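Talk notes, Sunday session, Brerkbridge
Drutik: learning small closures from wrist views

Slide 1. Say who we are and where the work was done (Sterkdale lab). Keep it short.

Slide 2. The problem. Straps, flaps and snaps are thin, they bend, and the hand hides them just when the policy needs to see them. Our old overhead camera lost the strap in most grasps.

Slide 3. Data. 1,108 demonstrations by teleoperation, 58 objects, 3 surfaces. We kept the failed attempts and labelled them – expect a question on this.

Slide 4. Method. Two stages: first find the free end of the strap, then pull along the direction it already points. The second stage only sees the wrist camera. Mention that we trained on 800 demonstrations and held the rest back.

Slide 5. Card holder task. Pause here and let people look before going on.
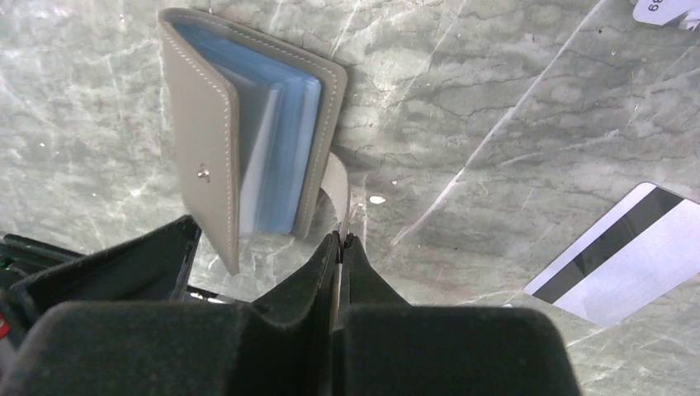

The grasp point matters more than the grip force. Holding the strap near its tip leaves enough slack to steer it; holding it near the root tends to drag the whole object along. Shiny surfaces are still our weakest case.

Slide 6. Comparison with the Dufour baseline. Same objects, same start poses. Go through the table by row.

Slide 7. Next: two hands. Then questions.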